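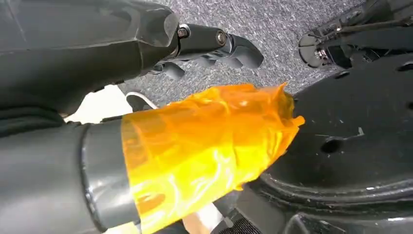 タイルカーペット敷きの事務室で、床を横断する細いケーブルを固定する方法を探しています。原状回復の義務があるため、釘、ステープル、接着剤は使えません。床材はグレー系の霜降り調で毛足が短く、白い細いケーブルはその上に緩いカーブを描いて置いてあるだけの状態です。養生テープは毛足に負けて端から浮き、強粘着の布テープは剥がした後に糊が残りました。横断する距離は200cmです。台車は通りませんが、椅子のキャスターは通ります。配線モールのPledero(幅35mm)を候補にしていますが、裏面が両面テープ式で、カーペットに使ってよいのか判断できません。剥がしたときに床を傷めない固定方法があれば教えてください。

投稿者:yukashita_k
投稿日:2019年4月16日
トップ > オフィス設備 > 床・内装 > 配線の固定

補足です。管理会社の資料に載っている床材の品名はMilnessで、ループパイル、裏面は塩ビと書かれています。床下に配線用の空間はありません。予算は2,000円までです。

mokume77
両面テープ式のモールは、カーペットには向きません。粘着面が接触するのはループの頂点だけで、面積当たりの保持力が平滑な床に比べて大きく落ちます。キャスターの横荷重が繰り返しかかれば端部から剥離します。逆に粘着力の強いテープに替えると、剥がす際にループを引き抜くおそれがあります。

タイルカーペットであれば、次の順で検討してください。

1. 経路を壁際に変更する。延長分のケーブル代だけで済むなら、横断そのものをなくすのが最も確実です。
2. 横断が必要な場合は、裏面が面ファスナーのフック状になったカーペット用ケーブルカバーを使う。ループパイルにはフックが掛かりますが、カットパイルには掛かりにくいので、購入前に小片で試してください。
3. タイルの目地に沿ってケーブルを下に通す。ピールアップ形の接着剤で施工されていれば、タイルをめくって戻せます。全面接着の場合は不可。

3は、ケーブルの外径が大きいとタイルが盛り上がり、目地が開きます。床下の空間がない部屋では、薄型のフラットケーブル以外は勧めません。また、電源コードをカーペットの下に敷くのは避けてください。荷重による被覆の損傷と放熱の両面で問題があります。写真のケーブルは外見だけでは種別を判断できないので、被覆の印字を確認してからにしてください。

フック式のカバーは、敷く前に掃除機をかけてください。ほこりが詰まるとフックの掛かりが悪くなります。ケーブルは引っ張らず、両端に少し余長を取ります。カバーの継ぎ目は椅子の通り道から外します。

ペンギン便
うちは養生テープを縦に二列貼ってます。毎月貼り替えれば問題なし。見た目は悪いです。

rosen_zu
フック式に一票。以前Mollunarのカバーを使っていました。高さは7mmで、椅子のキャスターは越えられますが、座ったまま勢いよく移動すると引っ掛かります。両側が斜面になっている形状のものを選んだ方がよいです。

撤去後、ループに軽い毛羽立ちが出ました。目立つほどではなく、退去時の指摘もありませんでしたが、同じ床材で同じ結果になる保証はできません。管理会社に予備のタイルが残っているかどうかを先に聞いておくと、該当部分だけの交換で済む可能性があります。

養生テープの常用は反対です。短期なら糊は残りにくいですが、日の当たる場所で夏を越すと剥がしにくくなります。6月までには別の方法に替えた方が無難です。

yukashita_k
ありがとうございます。印字を確認したところLANケーブルでした。壁際への迂回は途中に扉があってできないため、フック式の小片を取り寄せて試します。タイルの接着方法は管理会社に問い合わせ中です。

質問一覧 新着 カテゴリ 利用規約 ログイン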